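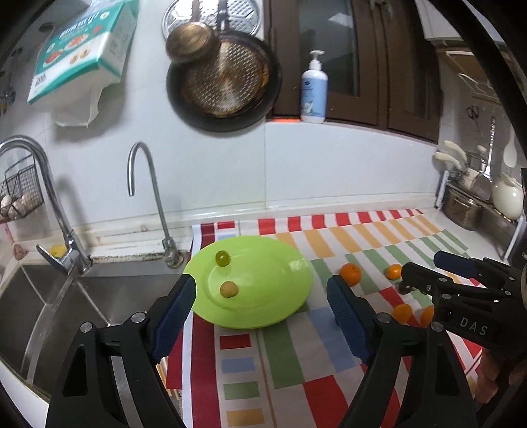
Raltholm 23 Trekking Poles (pair)

The Raltholm 23 is a three-section aluminum pole made for day hikes and short overnight trips. It's the pole we rent out of the Lurnside shop, and most of the ones we sell go to people who rented first.

Each pole locks with two outside levers. You can open and close them with gloves on, and if a lever starts to slip you tighten it with the small thumb screw on the back. There are no twist locks inside the shaft to get gritty. Height marks are printed on the lower two sections, and the stop line is in red. Don't pull past it.

The grip is cork with a foam sleeve under it, so you can choke down on a steep climb without changing the length. The strap is padded on one side and marked left and right. Put your hand up through the strap from below and then close it over the grip. A lot of people do this the other way and end up with sore thumbs by the second mile.

Specifications
Shaft: aluminum, three sections
Packed length: 23 inches
Weight: 400 grams per pair with trail baskets
Tip: carbide, replaceable
In the box: 2 poles, 2 trail baskets, 2 rubber tip covers
Item number: 101

Snow baskets are sold separately. They thread on in place of the trail baskets.

Sizing
Stand on flat ground in your hiking shoes with the tip next to your foot. Your elbow should be bent at a right angle. Shorten the poles a little for a long climb and lengthen them for the way down. For walking on pavement, use the rubber covers – the carbide is noisy and wears fast on concrete.

Care
Take the sections apart after a wet trip and let them dry overnight before you put them away. Wipe them with a plain cloth. No oil or grease on the shaft, or the levers won't hold.

Repairs and returns
Unused poles can come back to either shop, Lurnside or Hurport, with the receipt. Bent lower sections can be replaced one at a time. Venkatesh Rodrigues does the repairs at Hurport and keeps tips, levers and straps in stock. Older Rezaei poles use a different tip and the Raltholm one will not fit.

Rental pairs are held at the Lurnside counter until 10 a.m. on the day of your hike. After that they go to whoever is waiting.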